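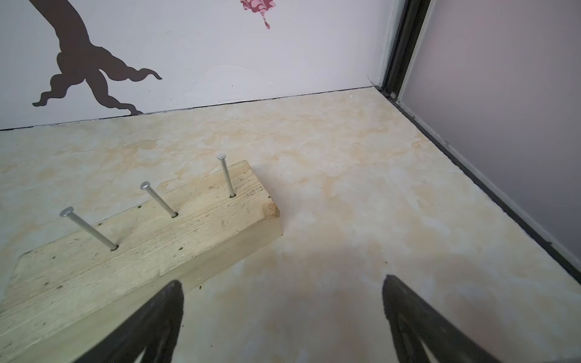 5 min read

Print this thread | E-mail this thread

What age did you let yours use a real hammer?

maplestreet_gran
My grandson comes to stay with us for most of February while his mother is working out of state, and I have been lying awake making lists of things to do with him (I do this, my husband says I could plan a picnic into the ground). He is five and a half, very determined, not much of a one for coloring. We live in a 900 square foot house with no basement, so whatever we do, we do it in the kitchen or on the back porch if it isn't bitter.

My own father gave me a hammer when I was four and a can of bent nails to go with it, and I remember sitting on the step beside him, whacking away at a piece of fence post as happy as could be. I'd love to do the same with this little boy. My daughter is not so sure. She hasn't said no, but she did that thing where she goes quiet on the phone. So what did you all do, and when? And did you buy the little kid's tool set or go straight to a proper one?

tollie_b
Five and a half is a lovely age for it! Both of mine started right before kindergarten and we all still have our thumbs. Please skip the toy set. We had one from a birthday and the hammer head was so light that it just bounced, and my oldest got so mad he threw it across the yard, and that was more dangerous than any real hammer would have been. Go down to your hardware store and ask for a small claw hammer with a short handle, and let him hold a few and choose. Half the fun for mine was carrying it home.

Soft wood, big heads on the nails. Roofing nails are wonderful for beginners, they're short and the head is like a little dinner plate.

Benedita Morais
I taught a woodworking hour for kindergarten and first grade at the Rosow school for a good many years, so I'll put in my two cents and try not to go on. We started every child on the same thing, a fat piece of pine with the nails already set. I'd tap them in deep enough to stand up by themselves and leave the rest showing, and then the child's only job was to drive them home. It takes the fingers out of the business altogether. After a few weeks they'd ask to hold their own nail, and by then they had a feel for the swing and were ready for it.

The nails went in a row down the middle with plenty of space between. Close together, the wood splits and there are tears.

Safety glasses on everybody, including the grandmother. I liked the small ones from Zevden because they didn't slide down little noses.

hank_in_the_valley
I'm going to be the grump here. Five is too young for a steel hammer in a kitchen. I'm not saying it can't be done, I know plenty of folks did it, but there's a difference between a back step in the country and a small kitchen with a glass oven door and a dog underfoot. My nephew was six and had a good grown-up standing right there, and he still caught the side of his own hand on the backswing and needed a trip to urgent care. Also it isn't your child. If your daughter went quiet, I'd take that as an answer and find something else.

maplestreet_gran
Hank, I don't mind a grump, and you're right about the quiet. I'm going to call her tonight after supper and ask her straight out. (There's no dog, but there is a very nosy cat.)

Benedita, I am writing down every word. How big a piece of wood? And do you clamp it?

tollie_b
I'd push back on Hank a little, in a friendly way. Kids get hurt on swings and nobody takes the swings down. But I agree the mom should get the final say.

Benedita Morais
A scrap of framing lumber is fine, or a bit of a post if you can get one. The heavier it is, the less it walks around on you. I clamped for the really little ones and also laid an old bath mat under it, which saves the table and a good bit of the noise. If you have downstairs neighbors, bake them something beforehand.

Hank's point about the backswing is fair and I don't want to wave it off. We had a rule of "elbow stays in" and I said it maybe 200 times a morning. Sit him down or have him kneel. A child who is kneeling can't get a big wind-up going. 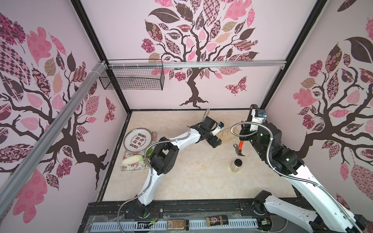 Does the nail size matter much for a beginner?
Short ones with wide heads are easiest; keep them a good bit shorter than the wood is thick, so that the points never come out the other side.

quiltsandcoffee
Coming in from the other side of it, my granddaughter got bored with hammering after one afternoon and what she really loved was pulling the nails back out. We spent a whole wet week at it. I'd put a few in, she'd work them out with the claw and a little block underneath for leverage, and then she'd sort them into a muffin tin. So don't be too set on what the project is. I had a birdhouse kit all ready to go, $39 with shipping, and it's still in the closet.

Once she'd lost interest in that too, we wound yarn around the nails and made a sort of star. That one went home to her mother and hangs in the hallway.

hank_in_the_valley
Now the yarn I can get behind. Grown-up puts the nails in, kid does the winding. If your daughter says no to the hammer, there's your answer.

renny24
Does anybody know if Dilov still gives away offcuts? The one on Marinho Avenue used to have a barrel by the side door and my kids lived out of that barrel. Last time I looked it was gone, but that was a while back and they may have just moved it in out of the snow.

tollie_b
They moved it to the lumber counter, you have to ask now. The fellow there was sweet about it, he even knocked the splinters off.

maplestreet_gran
Well, I called her. We had a long talk, longer than we've had in ages, and it came out that she'd been picturing him with her grandfather's big framing hammer, the one that hung in the garage and frightened her half to death as a girl. Once I said small hammer, nails already started, glasses, kneeling on the floor, she said all right, and only when I'm right next to him, and could I please send pictures.

So I'm off to Dilov in the morning for a barrel scrap and a hammer. I've told my husband he's on cat duty. Thank you all, and you too, Hank, I bought extra yarn just in case.

Benedita Morais
How nice! Let him hit crooked ones for as long as he likes before you straighten anything. And tell us what the cat thought.

Print this thread | E-mail this thread

Recent threads in Family and Grandparents
Rainy day lunches they'll eat without a fight
First sleepover away from home, and I'm the nervous one
Bunk beds in a small bedroom, worth it?
Old board games with missing pieces
Mailing cookies so they arrive in one piece
Library story hour when your grandchild won't sit still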